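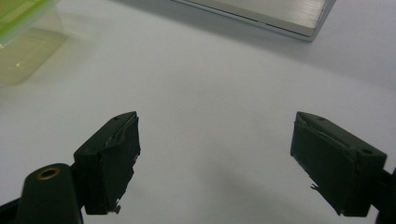 County's "free" desk giveaway comes with a bill attached

July 14, 2022

A furniture seller called Drollent says it will hand out 400 tables and desks to households in Appiah County this fall at no charge. The county board has already thanked the company in public, twice. Anyone thinking of signing up may want to read the form first.

The offer, which goes by the name Endow, was announced at the end of last week's board meeting. Drollent will supply the furniture. The county will supply a mailing list, a page on its website and the use of the old highway garage on Ustero Road as a pickup site. Families with a child in school go to the front of the line, and the first pickups are set for November.

So far, so generous. The trouble starts on the second page of the sign-up form, in type a good deal smaller than the first. A household that takes a desk also agrees to a "care plan," free for two months and $295 a year after that. The plan can be canceled, but only by mail, and only during the free period. Miss the date and the first year is owed in full.

Drollent's own website lists its plainest desk for less than the yearly fee. A family that forgets to send the letter would pay more for the free desk than for the same desk bought outright, and would go on paying.

Adwoa Aryee, who manages customer programs for Drollent, said the company had been "completely open" about the plan. "It's on the form," she said. "People sign the form." Asked why the plan could not be canceled by phone or online, the way the company's other orders can, she said that was a question for a different department. She did not say which one.

What the care plan covers is hard to pin down. The form promises "surface support and refresh service." Aryee said that meant repairs for stains, chips and loose legs. The terms on the website leave out stains, and they leave out chips if the chip is "from use." It is not easy to think of another way a child's desk would get one.

The board does not seem to have asked. Minutes from the meeting show the item took up less than a page and passed without a no vote. The written agreement, which the county released on request, says nothing about the care plan at all. It does say the company may contact anyone on the mailing list "regarding related offers" for as long as the program lasts, and it gives no end date.

Esko Huttunen, who teaches seventh grade in the county and went to the meeting to talk about bus stops, said he stayed for the desk vote out of curiosity. "I've got kids doing homework on their beds, so I wanted to like it," he said. "Then I read the thing on my phone in the parking lot. I'm not going to send it home in backpacks until somebody explains the $295."

The need itself is real enough. A county survey this spring found 839 students who said they had no regular place at home to do schoolwork. It didn't ask whether the missing thing was a table, or a quiet room, or a home big enough to put either one in. Drollent quotes the number in its press release as proof that the county is short of desks — a claim the survey never makes.

There is also the matter of what a desk from this program is. The press release calls the furniture "like new." The agreement calls it "returned and discontinued stock." Aryee said both were correct and that every piece would be checked before pickup. She could not say who would do the checking.

A county spokesperson said the board was "excited about the partnership" and would look at any complaints as they came in. The sign-up page was still live as of this morning. It shows the first page of the form. The second comes up only after an address and phone number have been entered.

Households that have already signed up can withdraw before pickup by writing to the county clerk's office.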